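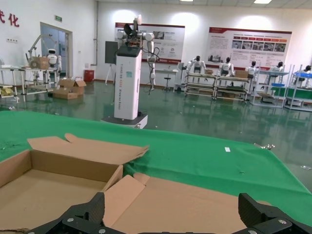 4. Preparing the carton table and the gripper

This section is for the person who sets up the Jostora carton cell before a shift. Read section 3 (Switching on) first. The work takes around 36 minutes when you do it for the first time.

Caution: Press the stop button and turn it until it locks before you put your hands between the fingers. The gripper can close also when the arm stands still.

4.1 The table

1. Lay the cloth over the table and pull it flat from the corners. Small wrinkles are allowed. A fold under the carton is not allowed, the carton will then stand crooked and the fingers meet the flap at a wrong height.

2. Remove paper scraps, screws and other small parts from the cloth. Look also on the floor near the table legs.

3. Put one open, empty carton on the table, to the left of the gripper as the wrist camera sees it. Spread the top flaps outward. Do not tape them.

4. Check that the flap which shall be gripped has already a crease. If the carton is new from the pack, bend the flap by hand two times.

Note: Cartons with a soft or torn flap can be used for training of operators, but not for the test in 4.3.

4.2 The fingers

5. Wipe the ridged inner faces of both fingers with a dry brush. Cardboard dust collects in the ridges and the grip becomes weaker. Do not use oil or spray.

6. Check the small screws on the flat side of each finger. Tighten by hand with the short key only. If a screw turns without end, stop the work and write it in the cell book.

7. Open the gripper fully from the panel and look at the wrist camera view. Both fingers must be visible at the bottom, one on each side. If you see only one finger, the camera bracket has moved. Go to section 7.

4.3 Test grip

8. Move back from the table and release the stop button.

9. Choose "Flap test" on the panel and set the speed to 140. Higher speed is not permitted for the test.

10. Let the gripper take the flap 3 times. The flap must not slip, and the carton must stay in its place on the cloth.

11. If the flap slips, repeat step 5 and make the test again. If it slips still, change both fingers together, never only one.

Note: The fingers are normally changed after 1000 grips. The counter is under "Service" and must be set to zero by hand after the change.

Questions about the finger screws: Babak Rashti. Questions about the camera bracket: Tamara Panasiuk.

Section revised Wed 11 August. Steps 6 and 11 are new.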